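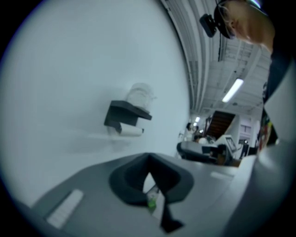
Gripper fingers, loo rolls and other things from the Drinley workshop

Updated 2020-12-22

I've had a few messages asking how the hand-held gripper is coming along (thank you, especially to whoever sent the drawing!), so I've pulled my notes together into one page of tips. Most of them will do for any small build where you've got two jaws, some printed plastic and not nearly enough bench space. Anouk Dekker did the clever half of the design and I did the half with the file and the sandpaper.

Print the fingers first

I started with the housing, because it's big and satisfying, and then had to print it again when the fingers didn't sit right. Do the pads first! Ours are a rubbery filament and they want to go slowly, so I leave the printer at 30 and find something else to do. Dry the filament properly beforehand or you get little hairs all over the ribs, and picking those off with tweezers is a miserable way to spend an evening.

Get the slots clean

Any slot in the top of a printed housing will come out a touch tight. I use a flat needle file, two or three strokes, then try the part, then two or three more. Pieter Desmet swears by a hot knife for this and I have seen the results, so I'm sticking with the file.

Take it round the house

Blocks are too easy. Everything we tried in the first week was a nice firm cube and the gripper looked brilliant, and then I tried it on ordinary bathroom things and had to rethink the lot. A loo roll on a holder is a lovely test piece – it's soft, it turns when you touch it, and there's a wall right behind it to bash your housing on. A holder with a shelf is better still, as you've got to come in underneath without knocking whatever lives on top. Put a jar up there if you trust yourself.

Thin crumply stuff is the other one I'd go for early. Squeeze until the ribs just bite and stop. If you crush it flat you can't tell whether the pads are doing the work or your hand is.
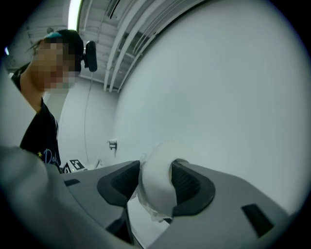
Wearing the head camera

Put the strap over a cap. Bare hair slides, and the camera slowly droops until you're filming your own eyebrows. Run the cable backwards over your shoulder and give it more slack than looks sensible, because you will lean in, everybody leans in. I take a break after 60 minutes or my neck lets me know about it the next morning.

Tags on the worktop

Stick printed square markers down flat with double-sided tape right into the corners. Matt paper, please! Glossy ones pick up the strip lights and vanish.

Bits and bobs

Screws for the housing live in the Greltside tin, second drawer, the one marked 1028. Put them back in it.

Wipe the pads with a barely damp cloth after each session. Paper dust gets in between the ribs and they go slippery.

If a pad starts to split at the rim, bin it and fit a spare. I've tried gluing one and it lasted a day.

Next job is a softer pair of pads, which I hope to have printed in January. If you've got an offcut of anything squashy, leave it on the shelf by the printer with your name on.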